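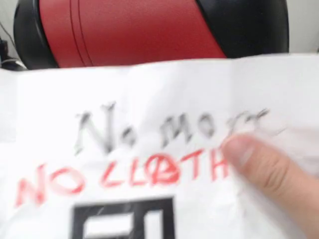 Melen Street Neighbors, minutes, Apr 3, 2020

I'm on notes again, so forgive the spelling! We met by phone, 17 of us at the start, and got going once the echo stopped.

Parking: still a mess by the Punstead lot. I'll write to the city again — third letter, same complaint.

Garden plots: 4 are open. Plandar quoted us $40 a load for compost (delivery included, yay) and we voted to get 2 loads. Two people wanted Leckie instead, but they never called back.

Block party: pushed past May, no new date yet. I was sad about it and said so.

Next call is same time, same number. Please mute if you have a dog.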